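Viltard Residents' Association
Minutes of the July meeting, Sunday, 7 pm, in the common room

Chair: Jérémie Hoarau. Present: 31 households. The minutes of the last meeting were accepted without change.

1. Shared kitchen
The question of the new countertop was opened again. Two offers are received, from Clukeck and from Rungrueang. The Rungrueang offer is cheaper, but the delivery takes 48 days. Several members said they prefer a dark stone look, as it does not show every small stain. One member finds it too dark for a room with only one window. The vote was 19 for the dark look and 12 against.
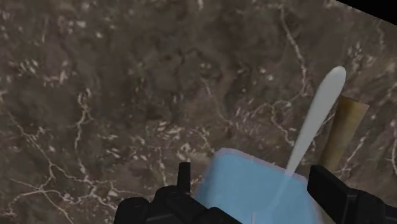

Item 1: brown marble pattern, with light blue container.

The Chair will ask Rungrueang if the delivery can be made shorter. Until then the kitchen rules stay as they are.

2. Bicycle room
The lock was changed. Each household can get one key from the Chair, with a deposit of 45 dollars. Bicycles without a name tag will be moved to the yard at the end of the month. Mrs. Flunent's proposal for a second rack was postponed, as the price is not yet known.

3. Noise in the evening
There were three complaints since the last meeting. It was agreed to remind all residents that the common room must be quiet after ten o'clock.
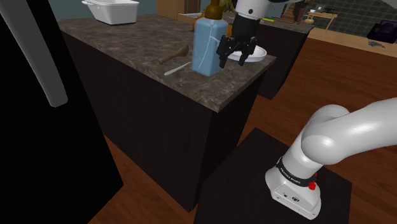

Kitchen countertop, with white robot arm.

4. Other matters
The stairs on the north side will be painted. Please do not leave shoes or plants on the steps during this work. The request for a later closing time of the laundry was refused, 7 votes for and 24 against.

The meeting was closed at 8:45 pm.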